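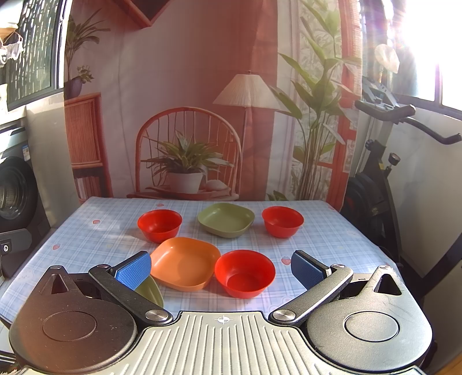

Early Risers study: progress report to the Polák Fund
Usgate sleep genetics group
2023-11-08

We are past the halfway mark and very pleased to be able to send you some real data this time, after a first report that was mostly about forms and freezers. As you'll remember, the grant supports a study of why brothers and sisters who grew up in the same house can end up with such different body clocks. One is up at five without an alarm, the other can't hold a conversation before ten. We want to know how much of that gap follows the versions of a few clock genes each of them inherited.

Recruitment

We now have 357 adults signed up, all of them with at least one full sibling also taking part. Usgate filled quickly. Fomport was slow until April, when we moved the sign-up sessions to the evening, and after that we had to start a waiting list (a lovely problem to have). Late sleepers are still a bit thin on the ground. They do join, but they take longer to send things back, and we have started giving them a second reminder by text in the afternoon.

Sleep records

Everyone wears a wrist monitor for a fortnight and keeps a short diary alongside it. So far we have 3826 usable nights, and the quality is far better than in our pilot. The diaries have earned their keep too. The monitors are good at telling when a person is lying still and poor at telling whether they are asleep or reading in bed, and a single line in the diary usually settles it.

We had one batch of monitors whose clocks did not change when the hour went forward. It took us an embarrassingly long time to spot, but the correction was simple once we had, and no nights were lost. 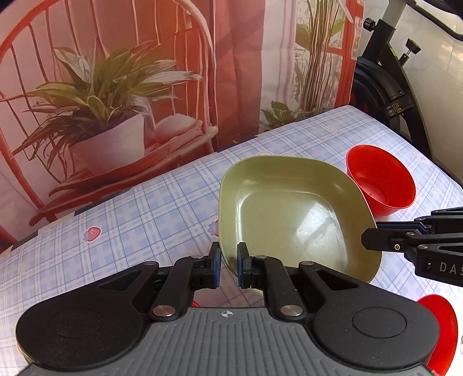
Genetic samples

Saliva kits have come back from 279 people and all of those samples have passed the first quality check. We are looking at 20 variants, chosen before we began and listed in the original application. We have not added to the list and don't intend to, however tempting some of the recent papers are. With a sample our size, looking everywhere would be a very good way to find something that isn't there.

What we can say so far

Please treat this part as early news, and we would ask you not to circulate it yet. Siblings in our study resemble each other in sleep timing more than unrelated people of the same age do, as we expected. The resemblance is stronger on free days than on work days, and we find that really exciting! On work days everyone is dragged towards the same alarm clock, and on free days people drift back to wherever their own body clock would put them.

As for the variants, two of them lean in the direction earlier work suggested. The effects are small, a matter of minutes, and they overlap with the effects of age, shift work and having a toddler in the house. We have been explaining this to participants with some care, as quite a few arrive hoping to be told they have "the lark gene". There is no such thing, and they have mostly been delighted to hear how messy the real story is.

Software

We moved all the sleep records into Plidero over the summer. The import was fiddly, but each night can now be matched to its diary entry and coded sample in one place, and names are kept separately under lock. The analysis script that used to need most of a day is finished by lunch.

Spending

We are slightly under budget on travel and slightly over on postage, and we'd like your agreement to move the difference across. Nothing else has changed from the agreed plan.

Next six months

The remaining kits need chasing first. After that come the last Fomport group and the full sibling comparison. We also want to hold an open evening in each town so that participants can hear the results before anyone else does, and we would be very glad to see someone from the Fund at either of them. Start times are still being argued over by the larks and the owls on the team.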